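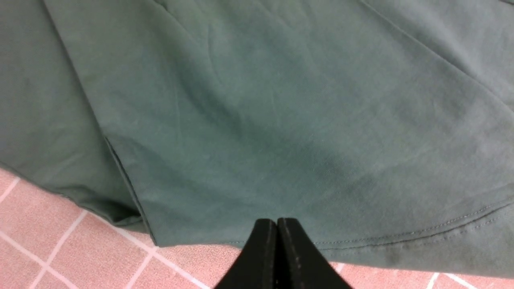

Ondura Two-Finger Garment Handling Station

For laundries, uniform services and garment sorting rooms

Folding and sorting knitwear is the kind of work that looks easy until you have done it through a whole shift. A T-shirt never lands the same way twice. It comes down in a heap with one side tucked under the other, the hem curled, a sleeve gone missing somewhere inside, and a person has to find an edge and shake it out before anything else can happen. The Ondura takes on that first part of the job, the picking up and the opening out, and hands a reasonably flat garment to whoever is working the folding side.

We build it at Dedier for mid-sized laundries, the ones too busy to do everything by hand and too varied in what they take in for the big tunnel lines. If your carts hold hospital scrubs in the morning and restaurant shirts after lunch, you are the people we had in mind.

How it works at the table

The arm carries a slim parallel gripper with two black fingers, flat at the tips and slightly tapered so they can slide in under a hem. A small camera rides at the wrist and looks down at an angle past the fingers at the cloth. What the station wants most is a good edge to start from. A double-stitched hem is ideal, and so is the crisp line you get where one layer has folded over another, although the station has to work out which of those two it is looking at before it closes. Soft folds in plain, one-color knits are the hardest thing we ask of it, and we would sooner tell you so now than have you find out in your first week.

When it can't settle on an edge it will lift the garment a little, let it drop, and look again. After three tries it leaves the piece where it is and lights the amber lamp, and a person sorts it out with one quick tug. Please don't be alarmed by the amber lamp. New crews sometimes treat it like a fault, when all it means is that the station would like a hand with this one.

You don't need a special table. The station works over laminate, steel, sealed concrete and ceramic tile, and there is a short calibration routine for surfaces with grout lines, so the lines don't get mistaken for the edge of a garment. Run that routine again if you move the station, even a few feet.

What changes for the people in the room

We get asked about this more than we get asked about the price, and we think that's right. A station like this changes who stands where and what their hands do all day, and it is better to talk it over with your crew before the crate arrives than after.

The bending goes down first. Reaching into a deep cart and coming up with a fistful of cotton is hard on the shoulders and the lower back, and most of that reaching moves over to the arm. The folding stays with your people, and so does the checking. Stains, pulled seams, missing buttons, a name label from the wrong account — the Ondura doesn't look for any of it, and we haven't tried to teach it to.

The pace feels different too, and this takes some getting used to. Two people at a table set their own rhythm, chat, speed up before a break. The arm keeps one speed. We put a pace dial on the operator's side of the table for exactly this, at elbow height, and the person folding is the one who should be turning it. Please don't lock it from the office. One early customer did, and the station spent a good part of March switched off.

Somebody will also need to become the person who knows the machine. It's a nice job for a folder who likes to tinker, and it calls for no programming. Training takes two days on your own floor with your own linens, and we ask that it be paid time and that at least two people from each shift attend. The morning routine is to wipe the fingers with a dry cloth (lint and dust gather on the inner faces quicker than you'd think), check that they close evenly along the middle seam, and clean the camera window. The whole thing takes less time than filling the coffee maker.

Specifications

Reach: 900 mm from the center of the base
Heaviest single garment: 700 g
Gripper: two-finger parallel, matte black, replaceable tips
Camera: wrist-mounted, color
Power: ordinary wall outlet
Suitable for: T-shirts, polo shirts, scrubs, sweatshirts, pillowcases, hand towels
Not suitable for: fitted sheets, anything with loose cords or drawstrings, garments on hangers

What comes in the crate

Arm, base and controller
Gripper with one spare pair of tips
Pace dial and amber lamp, with cables
Light curtain for the operator's side
Printed operator's guide in English and Spanish

Goes well with

The Menon cart tipper, which raises and tilts a standard laundry cart so the top layer stays within reach of the arm. Customers who process more than 385 garments in a shift usually end up adding one.

The Sadar folding table, height adjustable, with a padded front edge and a shelf for finished stacks. It bolts directly to the Ondura base and lets tall and short folders trade places without anyone stooping.

Ordering and trials

Stations ship 20 working days after we receive your order. If you would like to try one first, we lend them out for a month at a time and send a trainer along for the first two days. Send us a bag of your most troublesome garments beforehand, the slippery ones and the ones that always come out of the dryer in a knot, and we'll run them at our shop and tell you how they did.

Page updated 8 August 2025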